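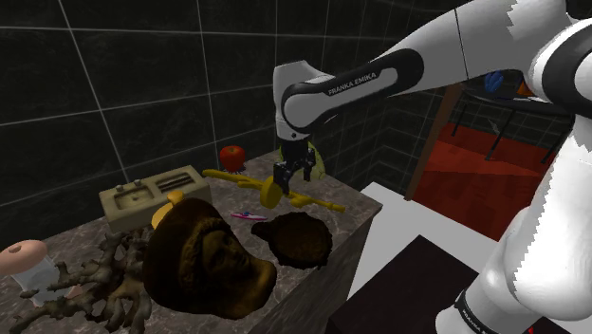

Marble-topped counter, simulated view.

Vanine – a little pile of home baking notes

Hello! I started Vanine in a January when I was baking far too much rye and kept losing the bits of paper I wrote it all down on. It now has 193 bakes in it, one per row, and you're welcome to the lot.

What's in the folder

bakes.csv is the main one. Each row has the flour, the water, the oven setting, how long the dough sat and a comment from whoever ate the first slice (usually me, sometimes Ju-won Seo, who is much stricter about crusts than I am).

starters.csv covers the seven starters. Saithong is the lively one, Usudberg is the sour one, and the others only have numbers – sorry, I ran out of names.

Things to know before you use it

Weights are in grams. Oven settings are whatever the dial said, and my dial reads low, so go by the colour column if you can. Row 199 doesn't exist, so please stop looking for it! Valter Lindqvist sent in the Skundbridge loaves and he measures salt by the spoon, so I left those cells blank.

Using it

Copy it, change it, print it and stick it on the fridge. If you spot a mistake, send me the row number and what you think it should say. I mostly fix things in the evening, once the dough's in the tin.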